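Lenum para centros educativos: cuentas, calendario y avisos en un solo sitio

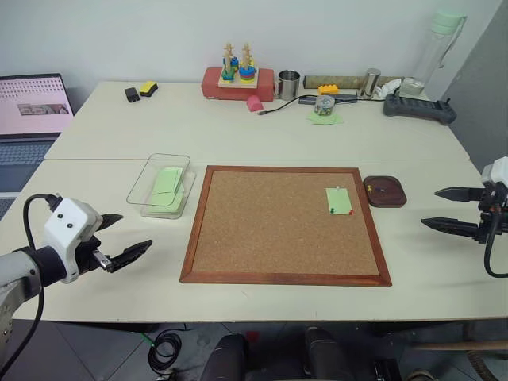
PRODUCTIVIDAD > HERRAMIENTAS PARA EL AULA

Llevo desde septiembre usando Lenum en el instituto y ya tocaba dedicarle una ficha en condiciones. Lo hace Ramine, los mismos del gestor de matrículas, y se nota que alguien allí ha pisado una secretaría (¡por fin!). Entras con la cuenta del centro, sin crear otra contraseña, y tienes el correo, el calendario compartido y el tablón de avisos en la misma pestaña.

Nosotros migramos 137 cuentas en una tarde. Tres se quedaron atascadas por tener tildes en el usuario, así que revisad eso antes de importar la lista. El soporte me contestó en casi 12 horas, que para ser gratis no está mal.

Lo que menos me gusta: el calendario no deja cambiar el color de cada grupo desde el móvil, y los avisos caducan a los cinco días si no marcas «Fijar». A mí me pasó con el de las tutorías, un desastre.

Licencia: por centro, anual
Acceso: navegador, Android, iOS
Importación: CSV o directorio Noscombe

3 comentarios · 12 compartidos

marisa_tic: ¿Se pueden pasar los documentos antiguos o solo el correo?

profe_de_guardia: Solo correo y contactos, los documentos van aparte.

jl_secretaria: Lo de las tildes, confirmado.

También te puede interesar
Ebrahimi Formularios: primeras pruebas
Noscombe: cómo exportar el directorio
Ramine Matrículas, versión 5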